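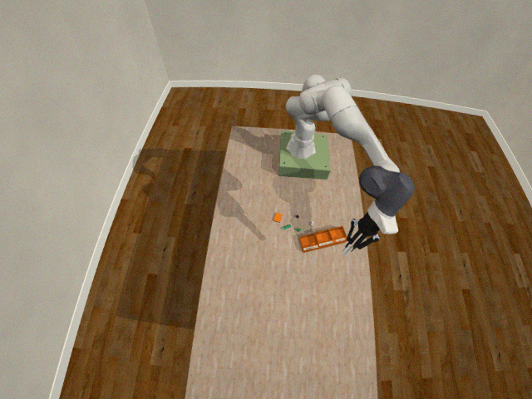 **kasun_k**
I've been trying to reproduce the retry result from the Canent sorting paper, and my numbers don't match. The method is simple: train one policy in sim, then let it regrasp up to 3 times before the episode counts as a failure. My scene has the arm on its green base, the orange tray with three compartments, and small parts scattered between them. I ran 30 episodes per setting. With no retries I got 9 full sorts. With retries on I got 2 more. The paper claims a much bigger jump.

**hornix_fan**
Are you randomizing the tray angle? Yours is rotated a little. If it stays at that angle every episode, the policy never learns to correct for it.

**kasun_k**
Yes, tray angle and part positions both, new seed each episode.

**imoura**
I think the paper's gain comes from the reset — they open the gripper and back off to a fixed pose before each retry. It's in the appendix. Without that you mostly repeat the same bad grasp.

**grerner77**
Disagree. I tried the reset on the Majumder parts and it made no difference. 30 episodes is too few to tell anyway.

**imoura**
Too few for a small effect, sure. They claim a large one. What size were your parts?

**grerner77**
Bigger than the ones in his render. Fair point, that could matter.

**kasun_k**
I missed the appendix. Adding the fixed pose now and rerunning with the same seeds. Will post the table here.

— Kasun Kodikara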